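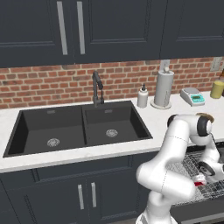

Navy uppers over red brick, with the paper towels up on their spindle.

Stavance Guitar Notes: kitchen counter tips for old guitars

May 7, 2020

Lots of you asking what can be done at home while the bench is closed. Quite a bit. Cleaning, strings, fretboard, scratchy pots. Not neck resets. Please no neck resets.

Before you start
Clear the counter. Towel down, folded double, then the guitar. Rolled up hand towel under the neck just behind the nut. Belt buckle off, watch off, shirt buttons too if you lean. Screws go in a muffin tin in the order they came out.

Finish wipe-down
Old nitro lacquer first. Dry cotton, an old undershirt is perfect, washed a lot and no fabric softener. If dry won't do it, breathe on the spot and wipe again. Still there? Barely damp cloth, then dry cloth right behind it. Stay out of the checking lines, water gets in under the finish and you get that cloudy white edge. No paper towels on the top, they scratch. Fine for hands and for catching drips.

No furniture spray. No silicone anything. I've had a Millet archtop here that somebody polished with dashboard spray for years and touch-up lacquer fisheyed all over it. Took longer to clean than to fix.

Naphtha for sticker gunk on most old finishes. Test inside the control cavity or under the pickguard. Window open, pilot lights out, not near the stove, rags hung flat outside to dry. Never alcohol on shellac or lacquer. Ever.

Fretboard
Rosewood and ebony only, for the oil part. Maple with a finish on it just gets wiped.
Scrape the gunk along the frets with an old plastic card, cut square. Then 0000 steel wool, with the grain, light. COVER THE PICKUPS first, painters tape, both of them. Steel dust sticks to the magnets and you will be picking it out till July. Then a few drops of mineral oil on a rag, wait a couple minutes, wipe all of it off. Once a year is plenty. People drown these things.
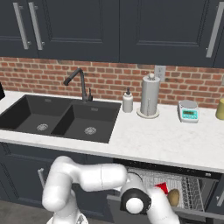
White marble counter and the black double sink.

Hardware
Tailpiece and bridge off, slide a card under the bridge and mark where the feet sat with low-tack tape. Do this BEFORE you loosen the strings. A floating bridge will wander and then your intonation is gone.
Nickel: warm water, drop of dish soap, soft toothbrush, dry right away. Sink stopper IN. Saddle screws go down drains like they were made for it. Gold plate: just water and a cloth, the plating is thinner than you think and rubs off.
Rusty screws, soak overnight in white vinegar in a jar, rinse, dry, tiny bit of oil. Plain steel only. Plated ones the vinegar eats the plating.

Scratchy pots
Contact cleaner, the kind with a little lube in it. Straw into the opening on the pot, short squirt, turn the knob full travel 30 times. Unplugged obviously. If it still crackles do it once more, then stop, the pot is worn and more juice won't help. Old knobs stuck on? Thin rag wrapped under the skirt and pull up even. No screwdrivers, they chip the knob and dent the top both.

Strings
Change them one at a time on anything with a floating bridge. Pencil lead in the nut slots. Stretch by hand, gently, retune, repeat 4 times or so. Cut the ends short, they find your fingers.

Storing it
Case closed, latched, in a closet on an inside wall. Not the attic, not next to a raditor. Humidity in the forties. Cheap trick: damp sponge in a soap box with holes punched, wrung out hard so it doesnt drip, check weekly. Drop the tuning half a step if it's going away for months.

Case smell
Tray of baking soda, guitar OUT, lid shut, over 4 days. Vacuum the plush after. Sun helps too, an hour, lid open.

Gaëtan Jacquet wrote in about the Skeser amps, the ones with the tolex peeling at the corners. Contact cement both sides, wait till tacky, press, clamp with a scrap of wax paper under the clamp. Don't open the chassis, there's voltage in there even unplugged.

Next time: pickguard crumble and what it does to your strings.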